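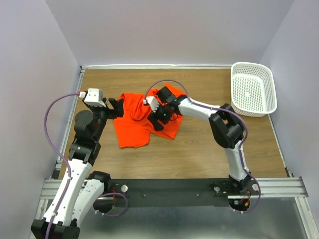
Orange T-shirt on the table, bunched up, partly lifted.

November 7, 2019
Hermine Berchtold

Laundry work, T-shirts only. Fabian wanted the towels done as well but they are still damp from the trial wash, so they wait.

Folding method first. We have been using the one from the Trerkosen sheet: shirt face down, sides in to the middle, sleeves back, then hem up to the collar in two goes. It works well on the heavier shirts. On thin ones the sleeve creeps out at the second turn and the edge ends up crooked. Jalen folds in half lengthways first, sleeve on sleeve, and gets a straighter edge, but the collar sits to one side and the stack leans after a while. I would stay with the sheet for now and write the half fold down as the alternative.

Most of the time goes into getting the shirt flat. Once it is crumpled up the way the orange one is, you have to find the hem or a shoulder before anything else makes sense. I tried three ways of starting:

Pick up anywhere, let it hang, take the lowest point. Usually a sleeve or a corner of the hem. Quick, but the shirt can be twisted and you only notice once it is down.

Find the collar and shake out from there. Best result. Hard to find the collar if it is buried.

Spread from the middle outwards on the table. Slow, and it leaves creases across the front.

Collar first goes into the notes as the standard start, lowest point as the fallback.

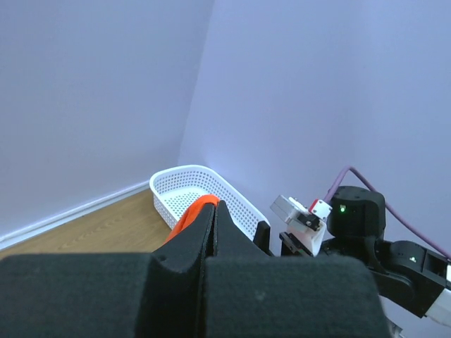 Orange cloth held at the white basket, the one with the small round holes.

Baskets. I prefer the perforated ones to the solid tubs. Things that are not quite dry get a bit of air, and lint can be tapped out over the bin. The drawback is that buttons and drawstrings catch in holes if they are small enough to go through. Tie drawstrings before they go in. Şengül has asked Nostanen whether they have the same shape in a deeper version, no answer yet.

Folded shirts should not go back into a basket at all. They slide down the side and come out needing to be done again. Flat shelf or a tray. The basket is for unfolded things only, please, and I will put a label on it.

Colour: the orange is easy to see against the light brown wood. The beige shirts are not, and I keep missing the sleeve. Ask Esben if the dark cloth from March is still in the cupboard.

To do: towels when dry, order number 784 for the trays, write up the half fold with Jalen. Check the care label on the thin shirts, about 31 of them were washed too warm last time.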